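Hidthorpe Bench Gallery: Phones and Small Devices

Page maintained by Nevzat Kurtuluş. Last revised 15th February.

The gallery covers handsets and other flat devices handled at the Hidthorpe bench. The index runs to 2,681 entries, of which 1,314 are phones. Entries are listed by the lettering found on the outside of the device, as model numbers are often missing or worn away. Where no lettering can be read, the entry goes under the colour of the casing.

Colour names follow the Gurnar chart, which has 60 shades. Reflective finishes are difficult to match against it. A polished face takes on the tone of whatever is near it, so the shade is judged at the palest even area and any darker patch is ignored. Lettering is recorded as read, with its direction if it does not run parallel to a side.

Captions are limited to 200 characters.

Silver group, champagne

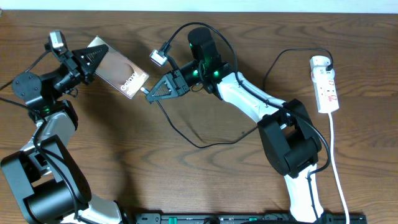
Thin rectangular device, phone type. Smooth reflective face, champagne-silver. Diagonal lettering near one end, read as "Galaxy". Long edges pale. Brown wooden tabletop.

Tarık Akgül writes that champagne ought to be split from the silver group altogether, as anyone searching for a gold phone will never look under silver. He would also accept a cross-reference.

A cross-reference from gold will be added at the next revision, in November.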